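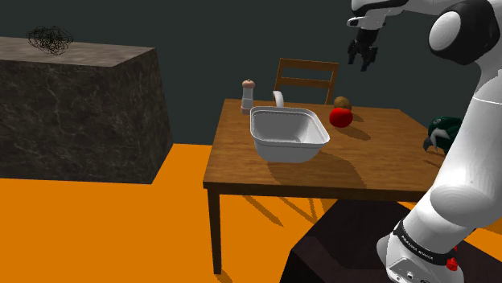
FOR RELEASE IN APRIL

Hukby shares its table-clearing simulator, free for anyone with a home arm project

Contact: Aníbal Barreto, Hukby

Hi, I'm Aníbal Barreto, and I've been asked by the other members of Hukby to write this release on the grounds that I talk the most. So: as of this month, our workshop is giving away Skamier, the practice world we built for teaching a robot arm to clear a table. The whole thing goes out — the room, the table, the clutter, the scoring scripts and all 1384 of the practice layouts we've piled up along the way.

Hukby is a shared workshop. We have a laser cutter that smells, a good lathe, and one long bench by the window where the robotics people sit. Skamier started on that bench, and a fair amount of it was finished at my kitchen counter between 10 p.m. and whenever my laptop got too hot to touch.

The job we picked sounds easy. There's a bin on a wooden table with a few things near it, and the arm, a simulated Franka, has to pick up the thing it's told to and drop it in the bin. Round red things that look a lot like tomatoes were our first target and they are still my favorite, mostly for the way they roll off when the fingers close a little too early. A pepper mill is a different headache. It's tall and slim, so if you come in at a lazy angle, over it goes.

I did the room itself, so complaints about the orange floor go to me. I wanted strong colors and hard shadows early on, after our first test room (all pale gray, very tasteful) gave us a picker that fell apart the minute we changed the lighting. The stone block with the tangle of black wire on top is mine too. I'm fond of that wire! It's fine and loopy and a pain to render, and the picker has to learn to leave it alone.

What's in the download:

The Skamier room, with the table, chair, stone block and bin already placed.
The full set of layouts, sorted by how crowded the table is.
46 objects you can swap in and out, from kitchen stuff to odd shapes I modeled when I was bored.
Zadden, our little scoring tool, which replays a run and tells you where the grip went wrong.
Setup notes, written by me and then corrected by people with more patience.

You'll want a desktop with a decent graphics card. My own machine is a few years old and a single run takes around 2 minutes on it, which I can live with. If yours is slower, turn the shadows off while you're debugging and put them back before you train anything you care about.

We also have 2 add-ons still in the works. One is a drawer, which I keep breaking. The other is a soft-object pack with dish towels and sponges, and I'm not promising a month for that one. Cloth is hard and I have a day job.

The name people ask about is Urbonaitė. That's what we call the picker we trained in Skamier, and it's included as a starting point so you don't have to begin from nothing. It does well with round things out in the open. Put two objects one behind the other and it still tends to go for the front one, whatever you asked for. If you fix that before we do, please send it back to us — I'd be thrilled, and your name goes in the notes.

You're free to use Skamier at home, in class or in your own shared shop. Change whatever you like. We only ask that you keep the credits file in the folder.

The robotics bench is open to visitors in the evening, from 6 p.m. until the last person locks up. Reporters, teachers and curious neighbors are all welcome, and I'm happy to run a demo or talk you through the setup. Ask for Aníbal at the front door, and bring a laptop if you want to leave with a copy.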